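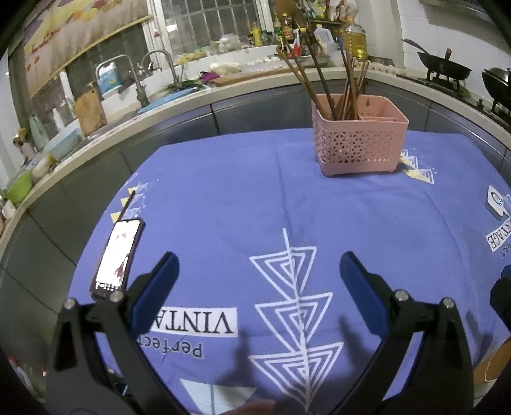

How do you keep a cloth from creasing and sliding about on a kitchen table that gets used all day?

Asked 4/29/24 in Kitchens and Dining

Hello all, I hope somebody can put me right on this. We have one table in our kitchen and everything happens on it – breakfast, homework, bills, chopping the veg when the worktop is full, and all our meals. I bought a periwinkle-blue cloth for it in March, with white line patterns and bits of lettering printed on it, and I do love it, it cheers the whole room up. But it has a long crease running down it from the far side that I can't get rid of, and by teatime the whole thing has crept a good way towards whoever sits nearest the cooker.

I've ironed it twice. The crease goes for a day and then it's back, I think because I fold it in the same place when I put it away at night. I'm also a bit nervous of ironing over the printed parts.

The other half of the question is what to leave out on the table. We eat with chopsticks most evenings, so they live in a pink plastic basket at one end, the sort with little holes in the front and a divider inside. It's handy, but one or two always end up lying about on the cloth next to somebody's phone, and then I'm moving everything again to wipe down. Would you keep the basket on the table or find it a home elsewhere? The cloth cost me nearly 200 with the postage from Olard, so I'd rather not buy another one!

3 answers

Answer 1 (marked as helpful, 116 votes)

What a nice colour to have in a kitchen. I had just the same trouble with a cloth from Dulter, and the thing that cured it was to stop folding it altogether. Get a long cardboard tube, the kind wrapping paper comes on (two taped end to end if your table is wide), and roll the cloth round it at night with the printed side facing out. Stand it in a corner or slide it along the top of a cupboard. If you really must fold, fold it in thirds one week and quarters the next, so the line never gets a chance to settle.

For the crease you've got now, check the care label first, as some cloths don't like heat at all. If yours can be ironed, turn it over and do it from the back while it's still slightly damp, with a clean tea towel between the iron and the cloth. Go slowly, and then – this is the bit I always used to skip – leave it lying flat until it's quite cool. If you pick it up warm the crease comes straight back and you'll wonder why you bothered.

As for the sliding, a piece of non-slip underlay cut a couple of inches smaller than the table all round will hold it. Mine was the Studis one off the market, but any brand will do. Tablecloth clips work too, although I found I kept catching my sleeve on them.

I'd keep the basket where it is, personally. If you eat with chopsticks every evening they want to be within reach, and the strays will be strays wherever you put it. Do make sure they're properly dry before they go in, holes or no holes, and tip the basket out once a week to wash it. I stand mine on a small cork mat so that the feet don't leave dents in the cloth.

Answer 2 (9 votes)

just leave it on the table overnight?? then there's no fold. we haven't taken ours off since Christmas except to wash it

Answer 3 (31 votes)

Agree with the underlay, but please let it air now and then, especially on a wooden table. I left mine on all winter and there was a cloudy patch underneath that took me ages to get out.

On the chopsticks, we moved ours to the worktop beside the drainer and I'm very glad we did. They go from the rack to the pot in one movement, and whoever lays the table carries the whole lot over. It did take the family a good few weeks to get used to it, mind you, and there was some grumbling. Phones go on the windowsill at mealtimes in our house, so that's one less thing to lift when I come round with the cloth.

Comment from the asker: Thank you, all of you. I've rescued a tube from the recycling and I'll try the damp ironing at the weekend. Is the underlay all right to go in the washing machine, does anyone know?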